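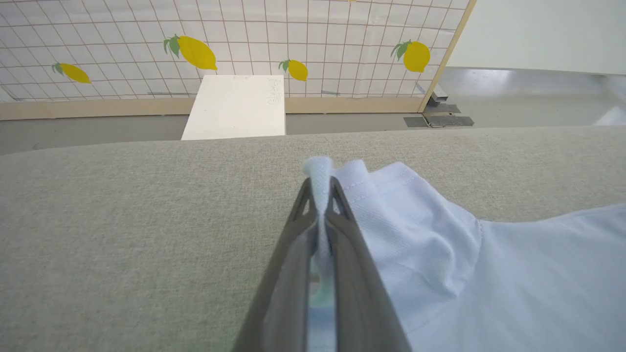
Fig. 1 – Pinça a segurar uma prega de tecido branco, vista a partir do punho do robô.

Robótica de Manipulação – Apontamentos da visita ao laboratório da Plileck
Versão de 6/1/20

Estes apontamentos servem a quem foi à visita e quer rever a matéria com calma, e também a quem faltou e vai precisar dela para o segundo trabalho prático. Escrevi-os em cima das notas que tirei no caderno, por isso há partes mais desenvolvidas do que outras (a da percepção ficou enorme, a do controlo de força merecia mais). Os capítulos citados são os da sebenta.

1. Porquê uma visita dedicada a roupa

Passámos as primeiras aulas a pegar em cubos, cilindros e peças metálicas. Um corpo rígido tem seis graus de liberdade: sabendo a posição e a orientação, sabemos tudo o que interessa para planear a preensão. Com uma camisola essa conta desfaz-se. O tecido dobra, escorrega, esconde-se debaixo de si próprio, e a mesma peça pode aparecer em configurações que não têm quase nada em comum umas com as outras. É um problema lindíssimo e foi um prazer vê-lo de perto, com tempo para perguntas!

A Annick Beaulieu, que nos recebeu e conduziu a demonstração, começou por uma frase que copiei tal e qual: «o robô nunca vê a camisola, vê uma superfície com rugas e tem de decidir qual delas vale a pena agarrar». Guardem-na, vai aparecer outra vez na secção 3.

2. A célula de demonstração

O braço trabalha sobre uma superfície estofada, bege-acinzentada, com uma trama salpicada que lembra linho. Houve logo quem perguntasse porque não uma mesa lisa. A resposta tem duas partes. Primeiro, uma base que cede um pouco perdoa erros na altura de aproximação: se a ponta dos dedos descer uns milímetros a mais, a superfície absorve o contacto. Segundo, a roupa em casa das pessoas está em sofás e camas, e o grupo quer treinar nessas condições.

Atrás há um painel em quadrícula com limões amarelos de folhas verdes, muito alegre. Para quem trabalha em visão é um bom tema de conversa: um fundo com motivos repetidos e cores fortes obriga o sistema a separar o que é peça do que é cenário. Na aula usámos sempre fundo preto. Pensem no que aconteceria ao vosso segmentador do primeiro trabalho com quatro limões atrás do objecto (alguns já se riram, e com razão).

A pinça tem dois dedos compridos e afunilados, que formam um V e convergem numa ponta estreita. Junto da ponta, cada dedo tem um pequeno recorte triangular. Comparem com as pinças paralelas de almofadas largas que temos no nosso laboratório: são óptimas para cubos, mas para entrar numa ruga de tecido são grossas demais.

3. A preensão em prega

A peça da Fig. 1 é de malha fina, entre o branco e o azul muito pálido, e a pinça tem presa uma prega que sobe num bico acima das pontas dos dedos. É o caso que discutimos no capítulo 4 com o nome de preensão por beliscão (em inglês, pinch grasp). A sequência explicada na visita foi esta:

a) Aproximação vertical com os dedos abertos, centrada na ruga escolhida.
b) Descida até ao contacto, detectado pela variação de esforço no punho.
c) Fecho lento. O tecido entre os dedos é empurrado para dentro e para cima e forma a prega.
d) Subida curta de verificação, antes de qualquer movimento maior.

O passo c) é o mais bonito de ver ao vivo. A fricção entre dedo e tecido tem de vencer a fricção entre tecido e base; caso contrário, os dedos deslizam por cima da malha e fecham em vazio. Escrevam as duas desigualdades, são as da aula sobre cones de atrito, só muda a geometria.

A dificuldade do passo a) é a escolha da ruga. Na figura há uma costura com pespontos visíveis perto do bordo superior da peça, que pode ser bainha ou gola, e perto da pinça uma zona dobrada, com camada dupla e o bordo enrolado. Costuras e bordos são pontos de referência preciosos porque dizem alguma coisa sobre onde estamos na peça. Uma ruga no meio do pano não diz nada. Agora reparem na camada dupla: se a pinça apanhar as duas camadas quando queríamos só uma, a dobra seguinte sai errada, e esse erro só se nota muito mais tarde na tarefa. Foi aqui que a frase da Annick voltou à conversa.

4. Câmara no punho

O ponto de vista da figura é o da câmara montada no punho. Vantagens que anotei:

- a resolução é maior precisamente onde vai haver contacto;
- a relação entre câmara e pinça é fixa, e basta uma calibração mão-olho (capítulo 6);
- os dedos aparecem sempre no mesmo sítio da imagem, o que permite mascará-los.

Desvantagens: os dedos tapam uma parte da peça, e o contexto global perde-se quando o braço desce. Na figura a própria pinça ocupa boa parte da zona inferior e a peça só se vê em parte. Por isso o software de planeamento, a que chamam Stuvel, combina esta vista com uma estimativa guardada antes da descida. Fiquei com muita vontade de perceber melhor como é actualizada essa estimativa depois de o tecido se deformar. A Annick prometeu enviar um texto sobre isso, e quando chegar ponho-o na página da cadeira.

5. Os dados

O conjunto usado para treinar a escolha do ponto de preensão chama-se Hadgu e tem 3.832 tentativas anotadas, recolhidas com 133 peças de roupa. Cada tentativa guarda as imagens do punho, a trajectória e um rótulo de resultado. Perguntei se os rótulos distinguem «uma camada» de «duas camadas» e a resposta foi sim, anotado à mão por dois avaliadores. Quando discordam, a tentativa fica fora do treino e vai para uma pasta à parte, que a Annick acha a mais interessante de todas. Concordo com ela! Para o relatório, pensem no que se pode aprender com casos ambíguos.

Um cuidado estatístico: as tentativas não são independentes, visto que muitas partilham a mesma peça. Ao separar treino e teste, separem por peça e nunca por tentativa. Já descontei pontos por isto no ano passado e volto a descontar.

6. Perguntas que surgiram na sala

E as malhas elásticas? Esticam durante o fecho e recuam quando a subida começa, pelo que a verificação do passo d) é feita mais devagar.

Dá para sentir o número de camadas pela abertura final dos dedos? Em princípio sim, mas uma malha grossa simples e uma malha fina dupla podem dar o mesmo valor. Estão a experimentar um sensor táctil, o Donidix, colocado na face interior dos dedos. Não o vimos a funcionar.

Porquê subir tão pouco na verificação? Se a prega escapar de uma altura pequena, a peça fica quase na mesma configuração e pode tentar-se outra vez sem refazer a percepção toda.

7. Para o trabalho prático

Grupos de dois. Escolham uma peça vossa, ponham-na sobre uma superfície macia e fotografem-na de cima e de perto em várias configurações. Em cada fotografia marquem o ponto onde beliscariam e justifiquem, usando as noções das secções 3 e 4. Indiquem sempre se esperam apanhar uma camada ou mais. Quem quiser ir mais longe pode estimar o coeficiente de atrito entre a peça e a base com o plano inclinado da primeira aula.

A entrega é no fim de Janeiro, pela página da cadeira. As dúvidas sobre a calibração mão-olho ficam para a próxima aula, levem o capítulo 6 lido.

Este sítio utiliza cookies para melhorar a sua experiência de navegação. Ao continuar, aceita a nossa política de cookies. Aceitar | Saber mais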